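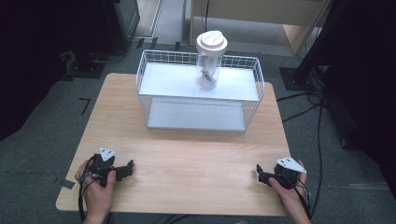 Cleaning and storing mats for a fellowship hall exercise class
Dirk Verhoeven, Fairweather

Closed-cell mats (PVC, most foam) can be wiped and put away the same day. Open-cell mats, including natural rubber, absorb liquid and need longer. Check the label before choosing a cleaner.

Solution: one teaspoon of plain dish soap to a quart of lukewarm water. Apply with a damp cloth, both sides, then go over the mat again with clean water. Soap residue makes the surface slick. Do not use vinegar or citrus oil on natural rubber.

Drying: hang over a rail or the back of a pew, out of direct sun, for 30 minutes per side. In February, with the heat turned down between services, allow twice that. A mat rolled damp will smell by the following week.

Rolling: top side out. The ends then lie flat on the floor the next time. Fasten with a wide strap; string and rubber bands leave grooves.

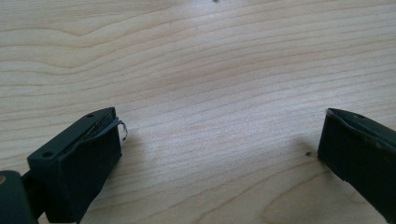

Light wood with a wavy grain.

Resistance bands: wipe with water only, dry flat, dust lightly with cornstarch. Stretch each band by hand before class and discard any with nicks or chalky spots.

Hand weights: vinyl-coated weights take the same soap solution. For bare cast iron, dry at once and rub in a drop of mineral oil. Keep them off the sanctuary carpet, where the oil will mark.

Storage: a ventilated closet is better than a sealed bin. Our 11 mats stand on end on the bottom shelf, with the hymnals well above them.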